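Gudeta Community Film and Sound Club
Minutes of the general meeting, Monday, May 22, 2023

The meeting opened a few minutes late, as the urn took its time and it seemed unkind to start without tea. There were 17 members in the room, which is a lovely turnout for a cold night, and apologies were received from several more. The minutes of the previous meeting were read and accepted with one small spelling correction.

Money
The club account stands at $987 after the hall hire was paid. It was agreed to set aside up to $190 for a second-hand audio recorder, provided it comes with its own power supply and somebody has had a proper listen to it first. The last one hissed.

Editing software
Most of the evening went on this item, and very good-natured it was too. The club's licence for Kestilus runs out in January, and members were asked whether we should renew it or move over to Tuka. Those who favour Kestilus like the colour tools and know where everything lives. Those who have tried Tuka at home spoke warmly of the way it handles sound – dialogue can be evened out across a whole timeline in one go, and the captions come out in a form the library will accept. There was some worry about whether old projects would open properly. It was decided to run the two side by side on the club computers for the winter, and to have another chat before anything is paid for.
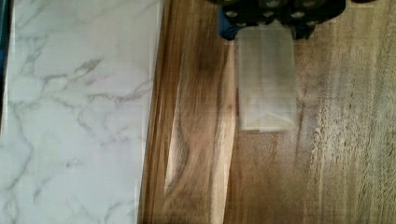

Translucent plastic package held over a wooden surface.

Brirkura short film evening
We have 11 entries so far, and the closing date stays as it is. Members are asked to please send finished films with the sound already mixed, and to put the running time in the file name. Last year a good half hour was lost hunting for the right version of things, and we would all sooner spend that half hour at supper. A longer interval was suggested and everyone was very much in favour.

Backups
A gentle reminder that the shared drive is getting full again. Anyone with raw footage from the river walk project should copy it home and then clear it off. Please leave the folder of birdsong recordings alone, as three people are still using it.

Other business
The spare tripod has come back with a new foot and our thanks. A beginners' night on trimming and transitions was proposed, and will be fitted in after the film evening.

The meeting closed at twenty past nine, with the cups washed and the chairs stacked.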